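Blocks are meant to be good for us again. My sister-in-law paid 42 pounds for a set from Wirbridge, and the leaflet inside promised patience, spatial thinking and calmer evenings. I have had the same sort of set on my desk since June and my evenings are much as they were.

I don't dislike the things. A chunky shape with a step in it is pleasant to turn over, and working out which way up it wants to go will fill ten minutes. My doubt is about the claims.

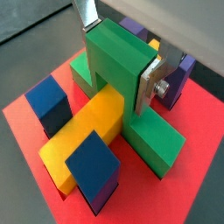

A green stepped block on its red mat.

Vangelis Dimitriou, who sells these puzzles and is fond of them, told me the mat matters because it gives the builder a boundary. Perhaps. A tea towel gives you a boundary too – and you can dry a cup with it afterwards.

What bothers me is the idea that play needs a result before a grown-up may buy it. Call it a toy, charge toy prices, and leave my spatial thinking out of it. I'd still buy one, though I'd want the leaflet's share of the price knocked off.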